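April 2025

Home late again, and my right hand is still curled up as if it's holding the gripper, so forgive the handwriting, dear diary, it's worse than usual. I wanted to get this down before I fall asleep, though, as I've had such a good day and I'd like to remember it properly.

We finally started on the mouse! After all those weeks of cups (I came to like the cups, I really did, but enough is enough) Brodie Whitcombe moved me over to the desk tasks for Plolto, and the first one on the list is simply picking up a computer mouse and putting it down somewhere else on the desk. The target is 200 good examples before August, which sounded like plenty of time when Brodie said it, and sounded like rather less when I saw how fussy the instructions were. Start from a different spot every time. Come in from a different side. Don't rush, don't hover, and don't squeeze until you're truly level with the thing.

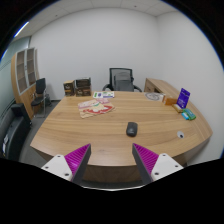
I talked it over with Brodie at lunch, and he thinks my trouble is that I'm too tidy. He's right, too! I was raised by a woman who lined up her spice jars, and left to myself I'll set the mouse down in the same place and at the same angle all afternoon. The model would learn that lovely habit from me and then be completely lost the first time somebody left a mouse crooked. So now I make myself be a slob on purpose. I turn it a little, I push it off toward a corner, I leave the other odds and ends wherever they happen to be, and it goes against everything in me, but the replays do look more like real life.

I finished 40 today, and 22 of those were keepers. Kong (the checking program, I still don't know who named it) threw out the rest, mostly for my stopping too long in midair while I made up my mind. I grumbled about it to Fernard's people on the afternoon call and they were very kind and said everyone's first day on a new object looks like that. I hope so.
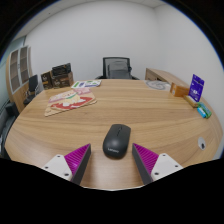
What I've been puzzling over all evening is the approach. With a cup you can come in from nearly anywhere and the cup doesn't much mind, but a mouse is low and smooth and wants to be taken by its sides. I've found it helps to get the two magenta pads on either side of it and just beyond me, with the rounded end toward me and the little "Lenovo" near the back where I can read it, and only then ease forward. It's a comfortable way to begin, so of course I mustn't do it every time. Tomorrow I'm going to try a whole batch coming in crosswise, and another from up high, and see what Kong makes of them.

I do feel fond of the work, silly as that sounds. Some learning program is going to know how to pick up a mouse partly from the way my own wrist turns, and I keep thinking how Dad would have loved that, and how he'd have wanted a try. Must remember to bring the hand cream, and to ask Brodie whether the Rurnutance batch is still coming to me after this one. Bed now, the tea's gone cold.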